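3.2 Setting up and looking after the gripper 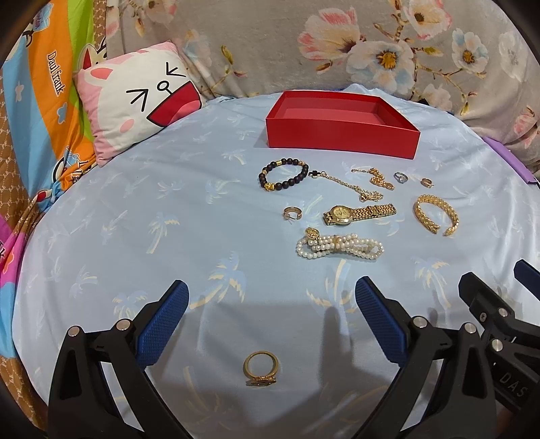

Figure 2. Jewellery sorting on a bedsheet, with the fingers open on either side of a ring.

Each hand-held gripper in the Kullari set was prepared in the same way before a session. The finger pads are blue and textured, and they wear faster than any other part. We changed them after 297 grasps or when the texture had gone smooth at the tip, whichever came first. Small metal items such as rings and thin chains were the hardest on them.

The linkage pins were checked next. A loose pin lets one finger lag behind the other, and the error shows up most on narrow objects – a ring can be pushed along the cloth before it is held. Pins were tightened by hand with the fingers fully open, then the gripper was closed six times on a steel gauge. If the readings differed by more than the limit set at Botgate, the linkage was taken apart and cleaned.

Cleaning took about 60 minutes per gripper. Most of the dirt was lint from bedding, which packs into the outer links. Ese Balogun did this work on Friday mornings at the Grorkham bench, using a dry brush and no oil – oil had spread to the pads in earlier trials. The camera lens was wiped last, and the opening width was then calibrated again.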